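How to Plan a Small Build-Out Without Losing Your Mind

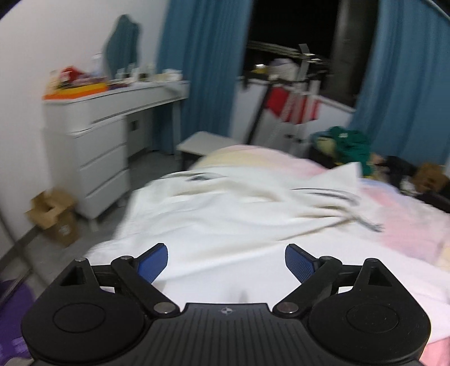 Photo: Melur Tuhumury

So you've signed a lease and the space needs walls – congrats! I did my first build-out in the old Thibodeau building, and I'd start the same way again.

Measure everything yourself, even if the landlord hands you drawings (mine were off by 5 inches at the back wall!). Next, call the permit office and ask what they want to see for new partitions, plumbing and wiring.

Then get three bids, all from the same written scope, or you'll never be able to compare them. Ask each contractor who orders the doors and cabinets, and how long those take. Mine held us up until June.

Last, walk the space with your contractor and mark every outlet on the studs before the drywall goes up.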